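What the Dishwasher Arm Left for the Rest of Us

By Nokuthula Hendricks
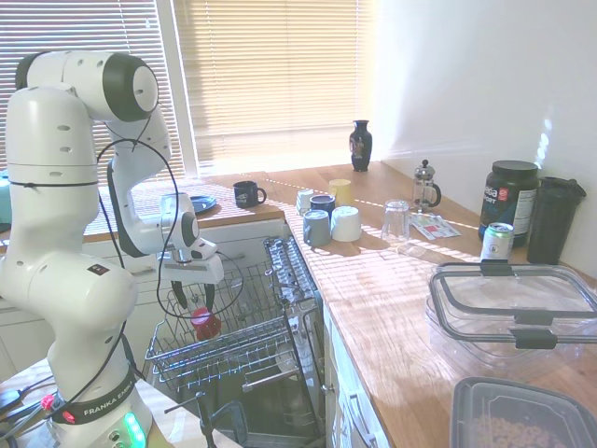 Cups, mostly

I have worked at Mestberg for long enough to remember when the whole office shared one kettle, and I have kept the kitchen for most of that time, along with the post, the meeting rooms and whatever else falls between other people's jobs. So when I say that I have opinions about a robot handling cups over a dishwasher, I hope you will grant that I came by them fairly. I have loaded that machine more times than I would care to add up, and I have a certain way I like it done, and I was not at all sure I wanted to share it with an arm.

We have all read the big articles about automation, the ones with the factory floors and the charts. They are useful, I suppose, but they always seem to be written from very high up. My own view is from the kitchen doorway, usually with a tray in my hands, and from there the question looks smaller and a good deal more personal. What happens to my afternoon? Who do I talk to now? And who decided that the small cups go on the upper rack at that angle?

That last question has an answer, as it happens. It was Karthikeyan Thampi, who set up the arm in May and spent his first few mornings simply watching me load. I was flattered and a bit embarrassed. You don't know how many little decisions you make until someone with a notebook asks you about them. Why did I turn that one around? Why did I leave a gap? I had no idea, or I had an idea but had never put it into words, and by the end of the week we had filled several pages between us. I still think that was the best part of the whole business - being asked, by a person who wanted to know.

The time it gives back

The plan we were shown promised me 90 minutes a day. I will say in fairness that a good part of it has come true, although it arrives in crumbs. I get ten minutes here and a quarter of an hour there, and it took me most of the summer to learn how to use them. At first I just hovered. The arm is slow compared with a person in a hurry, and there is something about watching another pair of hands (or one gripper, I should say) do your work slowly that makes you want to reach in and finish it.

I don't reach in anymore. I have taken over the visitor bookings, which I enjoy, and I finally learned the purchasing system from Venkatesh Subramaniam, who is a patient man and needed to be. My back is better too. Bending to a lower rack is nothing when you do it once, and I was doing it all day long.

But the crumbs of time are not all mine to keep, and this is where I start to worry. Once a manager has seen a figure like 90 minutes on paper, that figure has a way of getting spent before it reaches you. Henk Boersma, who runs our floor and whom I like very much, began sending me things to do in "the dishwasher time" before there was any dishwasher time to speak of. We had a frank talk about it over coffee, and he was decent and changed the arrangement. I do wonder how it goes in places where the person in my position has been there for six months and doesn't feel she can ask for a frank talk.

What went missing

The other thing I want to put down is harder to measure. People used to come into the kitchen at 4 o'clock with their dirty cups and stay to chat while I loaded. Ngọc Ninh from accounts would lean on the counter and tell me about her sister's wedding plans, which went on, with interruptions, for a year and a half. Half of what I knew about the office I learned that way, including who was unwell and who was about to quit, and more than once that let me do someone a quiet kindness.

Now they put the cup down on the counter and go. I don't blame them. People will stop for a person with her sleeves rolled up, and they feel a little foolish standing around next to a machine. Ngọc and I have taken to having our tea in the small meeting room, and it's lovely, but we have to arrange it, and the shy ones never would.

If your workplace is thinking about something similar, I would ask you to do two things. Sit down with whoever does the work now and write down what they know, and pay them properly for the hours that takes. Then ask them what else goes on while the work is being done, and make some room for that as well, with a bench or a pot of coffee at a set time. We got our bench in the end. It's by the door, it's a bit too low, and Henk was sitting on it yesterday when I came in to put the kettle on.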